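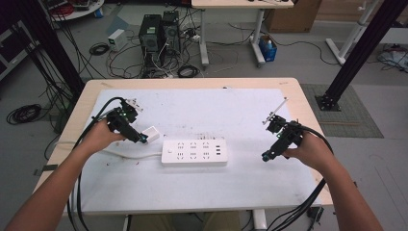

Slide 1 - Good habits at the bench

Morning, everyone. Trevor Hulme asked me for twenty minutes on rules, and I said yes before he finished the sentence, because I love this stuff. (Wait for the people at the back to sit.)

Start with the task: plug and power strip, two hand-held grippers, one person. It's my favorite job on our list. Small part, tight fit, and every bad habit we have shows up in it sooner or later.

Point at the strip lying flat on the board. Ask the room: where does its cord go? Let them find it - out the left end, across the board and over the table edge. Then give them rule one.

Slide 2 - Rule one: know where the cord ends

A strip used as a work piece stays dead. Follow the cord by hand to its far end before the first run, every session, even if you set it up yourself ten minutes ago. At Greenwood we tie a yellow tag on the plug end of anything that's a work piece. If there's no tag, treat it as live and go find out.

Don't rely on a switch. Switches get bumped, and we are bumping things for a living!

Slide 3 - Rule two: cables have a side

Left gripper cables run down the left, right gripper cables run down the right, and they never cross in front of the operator. Leave enough slack for a full reach to the far corner of the board. Do the reach once, slowly, before you start.

Floor cables are the harder half. Go back to the first slide and look behind the table, around the two towers. Ask who would like to walk through there carrying a gripper. Our draft says a clear walking path on at least one side of the table, and anything that has to cross it goes under a cover. Grethe Þrastardóttir wants both sides. I think she's right, and I'd like to hear from anyone who can't manage it in their room.

Slide 4 - Rule three: wipe the board

White boards show everything, and that's why I like them. Specks and smudges are easy to spot and easy to ignore. Wipe between sessions, dry cloth first. If a mark won't come off, write it in the session log so the next person doesn't wonder.

Slide 5 - Rule four: stop when your hands are tired

Peltum set 26 minutes as the longest stretch before a break, and we copied it. People grumbled for a week. Joanne Hartley went through 116 of our session logs afterward, and most of the dropped plugs sat near the end of long stretches from before the change. Lovely piece of work, ask her to show you the chart.

Slide 6 - What I'd like from you

The draft is 2 pages and I want to keep it that short. Read it by Tuesday. Mark anything you wouldn't do on a busy afternoon - those are the lines I need to hear about. Roland Lightfoot has the master copy, and Beverley Furnival is collecting comments from the Oviria side.

(If there's time: the argument over tag colors. If not, straight to questions. Leave slide 1 up.)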